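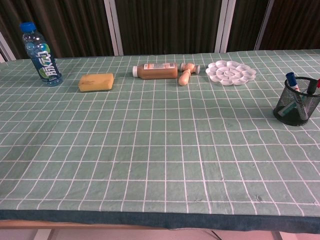 About us

Codley is a small robotics group. We work on one thing mostly - getting robots to tidy and sort everyday stuff on a table without somebody writing a new script for every object. Bottles, sponges, pens, paint palettes, odd bits of wood. Things people own.

Started by Delwyn Pirihi and Wyn Mostyn, at first in a shared unit at Collwood. Now at Sutcliffe, more room, better light.

How we do it

A person does the task first, wearing a camera on the chest. Then again, with the objects moved. And again. The model learns from those recordings plus a much smaller set done on the robot itself. Our method is called Flikgate. It picks out the short moments where a hand commits to an object and trains harder on those, skips most of the reaching and hovering.

Where we are

3902 recordings so far, 2441 of them usable after checking. The rest had bad sync or the task was abandonned halfway. With the full set plus 20 robot demos per task, Flikgate matched our older model, which needed far more robot time. Long thin objects are still a problem - pens especially. See-through plastic too. We're working on it.

Write-up went out 03/12/2018. A longer version with the failure cases is planned for April.

Working with us

We take 2 students a year, no robotics background needed but you should be ok with repetitve work. Also happy to hear from other labs who want to compare results on there own tables. Email is best, Wyn reads it, Delwyn mostly doesnt.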